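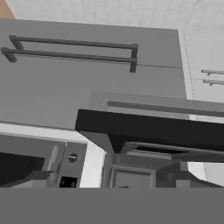
*Wrist view in a simulated kitchen: cabinet front with two bar handles, gripper in the foreground.*

# Wasergate Handle Planner

Wasergate is a planning and perception package for robot arms that open and close doors and drawers. It takes a depth or colour view from the wrist, finds the handles in it, works out which panel each handle belongs to, and gives your controller a path that reaches the handle, grips it and moves it along the right line or arc.

It is written and supported by our team in Ledham. Version 3 is the current release and is the version covered on this page.

## What it is for

Most of our customers use Wasergate for kitchen and storage tasks. Cabinet fronts are awkward for general-purpose grasp software. The panels are large and plain, the handles are thin, and once the gripper is near enough to act it covers much of what the camera was looking at. In the view at the top of the page, the gripper takes up the middle and right of the lower half, with the cabinet handles still clear above it and an oven-like appliance partly hidden behind.

Wasergate keeps a short record of the handles it has found during the approach. When the gripper starts to block the view, the planner goes on using that record and marks each handle as *seen* or *held over*. Your own code can read this mark and decide whether to carry on, slow down or back off for another look.

## What is in the package

**Handle finder.** Looks for bar, rod and knob handles. Each result has a position, a direction, a length and a confidence score. Handles that run out of view are reported as partial, and the planner won't use a partial handle as a target unless you allow it in the settings.

**Panel matcher.** Uses seams and edges to divide a front into separate panels, then matches handles to panels. Where a handle sits close to a seam, the matcher may return two candidates. They are listed in order of score and both are passed on to the planner.

**Motion planner.** Plans the approach, the grip, the pull and the release as four separate stages. You can run them together or call them one at a time.

**Joint guesser.** Estimates whether a panel slides or swings, and on which side the hinge is likely to be. The first guess comes from the shape of the front. It is then corrected from the forces felt in the first part of the pull.

**Self-mask.** Removes the robot's own parts from the view before the handle finder runs. It needs an accurate model of your arm and gripper, including any covers or brackets you have added.

**Replay viewer.** Shows a saved run with handles, panels and the planned path drawn over it. It runs on an ordinary laptop without the rest of the package.

## Working in simulation

The package connects to a simulator through the same interface it uses for a real arm. You can write and test a task in simulation and then change one line in the configuration file to point it at hardware.

Two sample worlds are supplied. *Fitley* is a set of kitchen fronts with different handle layouts. *Samuel* is a plain test rig with a single door, and is meant for checking that your arm, gripper and camera are set up properly. Start with Samuel.

Fitley has 44 saved starting poses. They include steep and tilted wrist angles, close-up starts where the gripper covers part of the target, and starts with more than one set of handles in view. You can add poses of your own with the `save-pose` command.

Surface colours in both worlds can be changed from a text file. We suggest running your task with grey handles on grey panels as well as with stronger colours. A finder that relies on contrast will do well on the second and badly on the first, and you'll want to know that before you go near a real kitchen.

## Setting up

1. Install the package and the licence file.
2. Load your arm and gripper model.
3. Run `check-mask` in the Samuel world. Parts of the robot should be shaded in the viewer. If any are left unshaded, correct the model before going further.
4. Run `check-reach` with the gripper open, then closed.
5. Open the Fitley world, pick a starting pose and run `find-handles`.
6. Look at the results in the replay viewer. When the handles and panels are matched as you expect, run `plan-pull`.

The planner stops before the grip stage by default. Set `allow_grip: true` to let it continue.

## Main settings

| Setting | What it does | Default |
|---|---|---|
| `max_candidates` | Most handles kept in the record at one time | 10 |
| `retry_limit` | Attempts at a grip before the planner gives up | 3 |
| `use_partial` | Lets the planner aim for a handle that is only partly in view | off |
| `allow_grip` | Lets the planner go on past the approach | off |
| `hold_over` | Keeps handles in the record when the gripper blocks them | on |
| `joint_first_guess` | Slide, swing or automatic | automatic |

If you turn `hold_over` off, the planner will cancel an approach as soon as the target is blocked. This is useful when testing camera positions, but most grippers will never reach the handle with it turned off.

## Handles close together

Parallel handles on neighbouring panels are the most common cause of a wrong pull. The fingers may fit round the chosen handle and still touch the next one on the way in.

Version 3 checks the whole gripper body against every handle in the record, including those held over. If the straight approach isn't clear it tries a turned wrist, then an approach from either end of the bar. The reason for rejecting each path is written to the log in plain words, for example `left finger meets handle 2 before contact`.

Mabli Parri, who wrote this part of the planner, has put a longer note on it in the manual under "Neighbouring handles". It covers the clearance settings and how to choose them for wide grippers.

## Known limits

- Recessed finger pulls and push-to-open doors are not supported.
- Glass and mirrored fronts give poor panel matches.
- Appliance doors can be found and matched, but the joint guesser was tuned on cabinets and drawers. Set the joint type by hand for ovens and microwaves.
- Control knobs are sometimes reported as handles. Use the `ignore_region` setting to leave out a control panel.
- The self-mask does not cope with loose cables. Fix them to the arm.
- The record is cleared if the robot's base moves. Run the handle finder again after any base movement.

## What you need

A six- or seven-joint arm with position control, a two-finger gripper and a wrist camera. A force sensor at the wrist is strongly advised. Without one, the joint guesser can't correct its first guess and the pull stage runs at reduced speed.

The planner runs on Linux. The replay viewer also runs on Windows.

## Licences and support

Licences are sold per robot. Simulation use is covered by a separate desk licence, which can be moved between machines. Universities and colleges can ask for a teaching licence covering one room of desks.

All licences include updates within the same main version. Customers on version 2 can keep their task files, but arm models must be converted with the `convert-model` tool. Keep a copy of the old model, as the tool writes over it.

Osian James looks after installation and arm models. Branwen Prothero deals with questions on the handle finder and self-mask. For prices and teaching licences, ask for Ffion Bevan. When you report a fault, please attach the replay file and your configuration file. The support desk is closed on Monday mornings.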